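The Big White Table: Folding Days at Pevley

Posted May 30, 2019 by Severin Ruchti

Welcome back to the gallery, and thank you to everyone who wrote in after the last one asking for more of the folding and less of the sewing machines. I hear you! Folding is the part of our clothing room at Pevley that visitors always want to stop and watch, and I will admit I could stand there most of an afternoon myself, with a coffee going cold on the windowsill (never on the table, that's the rule).

For anyone new, we take in clothes from the Tisley and Skuremia drop-offs, wash them, mend what wants mending, and get them folded and onto the shelves before the August rush. We have 40 feet of shelving and it fills up faster than you would think. Everything passes over the white table on its way. I picked white when we redid the room because dark clothes show up so nicely against it, and you catch a stray thread or a bit of lint right away. It does mean a lot of wiping down, but I don't mind wiping.

Black and Yellow, the Long Way

A long black garment with a broad yellow panel, stretched out slantwise across the table with the top end pinched up just off the surface. I do love that yellow. There's a tan strip running lengthwise along one edge too, getting narrower as it goes up, and it's a real help with a long piece because it gives your eye a line to follow. We always go long way first and let the fabric lie how it wants to before making any creases. A bit of black cloth is folded to one side with a good squared edge on it, and a squared edge is a thing I will happily point out to anybody who walks by.

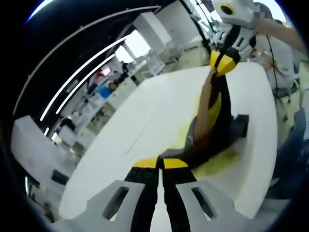 Coming Up Next

The next batch of pictures will be from the shelves, once I've had a chance to sort through them. I want to show you how we stand the folded pieces on their sides so you can see every color at a glance, an idea we borrowed from the Falcão shop and have been grateful for ever since. It took 2 tries to get the dividers right, and the first set is now holding up tomatoes in my garden, where they are doing very well.

We could also use hangers, the plain sturdy kind, and cotton thread in black or navy, because we go through a great deal of both. If you have long things at home that you've been meaning to pass along (coats, robes, dresses, anything that trails on the floor of the closet), please bring them by. They take up the whole table and they're my favorite to fold.

Bags can be left at the side door, under the awning. Please tie the tops, and if you'd like your bag back, put your name on it somewhere I'll see it.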